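About Dotstead

Hi, and thanks for clicking on the page that most people skip! I started Dotstead because I was tired of watching small shops get talked out of automation. I spent years as the person who got called after the sale, when the arm was bolted down and the salesperson had moved on, and the same conversation kept happening. Someone would walk me over to a very expensive robot and say it was great at picking up the one part it had been shown, in the one spot it had been shown it, and could I please make it do the rest.

So that's what I do now. Dotstead is a bin picking service for people with mixed stuff. You send me your parts, I work out whether a robot can pick them, and if it can, you get a kit that goes on the arm you already own (or one I help you find). If it can't, you get a plain answer and a short report telling you why, and you've spent a lot less than you would have on finding out the hard way.

What's in the kit

The kit is called Grita, and it's a gripper, the wiring that goes with it, the mounting plate, and a little computer that runs the picking software. The software is called Tuvar. I get asked all the time if you can buy one without the other. You can buy Grita alone, sure - a few customers have their own software people and they're happy. Tuvar alone I don't sell, because I've tried supporting it on grippers I didn't build and it made everybody grumpy, me included.

There's also Lam, which started as a side project and is now half of what people call about. Lam is the trial service. You box up a sample of whatever you want picked, up to 176 items, and ship it to the shop. I run 4000 pick attempts on it over a couple of weeks and send you every result, the bad ones too. Near misses, drops, double picks, the works. You can read the whole log if you like that sort of thing, or just skip to the page with the short version.

A trial costs $400 plus shipping both ways, and that comes off the price if you go on to order a kit. Please don't send anything sharp, leaky or alive. (I wish I didn't have to put that on a website.)

How I like to work

I'm picky about testing. A lot of demos use a nice clean tray with the same box in it over and over, and of course it looks wonderful! Your parts don't live in a nice clean tray. They slide into corners, they tip over, they lean on the wall of the bin and sit right up against each other, and a gripper that's lovely in open space can get very clumsy when there's a wall an inch away. So my tests put things in awkward places on purpose, and I mix shapes that have no business being together. Cups are harder than they look, by the way. Do you grab the rim, or the outside, or go inside? The answer changes with how it's tipped, and I've lost whole evenings to it.

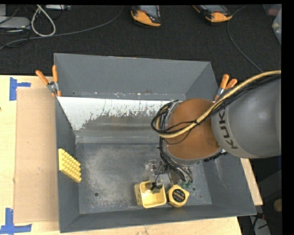

Working the mixed bin on the KUKA: yellow cup, tape measure and a knobbly block over by the wall.

I'm also picky about what I promise. I won't give you a cycle time over the phone. I know you want one, I'd want one too, but until I've had your parts in a bin it's just me making up a number to be friendly. Once the Lam trial is done I'll put a figure in writing and I'll stand by it.

Who it's for

Mostly small outfits. Repair depots, parts resellers, kitting rooms, a couple of school labs. If you've got seven different things coming down the line in no particular order and a person who would much rather be doing something else, we should talk. If you make a million of the same bracket every month, you'll do better with a regular feeder, and I'll happily tell you that for free.

I should say what we don't do as well. No food, no glass, nothing heavier than one person can comfortably lift. No palletizing. I get a call about palletizing nearly every week and there are good people for that, just write and I'll pass on a name.

After you buy

Setup takes a day if your arm is already running, and I come out and do it myself where I can drive there. Farther away than that, we do it over video, which works better than I thought it would when I first tried it. Wear parts for Grita are kept on the shelf and go out the same day if you order before 2 p.m. Tuvar updates are included for as long as you own the kit, with no yearly fee hiding in the small print.

The shop closes for two weeks in March so I can tear down the test cell and rebuild it, and trials that arrive then wait their turn. The rest of the year, use the form on the contact page and tell me what's in your bin. Phone pictures are fine, messy ones are better!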